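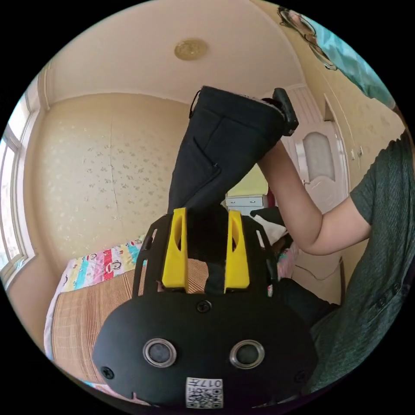
Black trousers held up by the waist, with a black clip at the top.

Stuvham trouser clips, pack of 4
Reviewed by Ok-hee Moon, Wed 7 December

I bought these to get trousers off the bedroom chair. The grip is firm enough for cotton and light wool. Heavy jeans slid out of mine twice overnight. The spring is stiff at first and eased after a week or so. They leave a faint mark on the waistband that brushes out. I would like a longer pack, but I'd buy them again for work trousers. For denim, use a bar hanger.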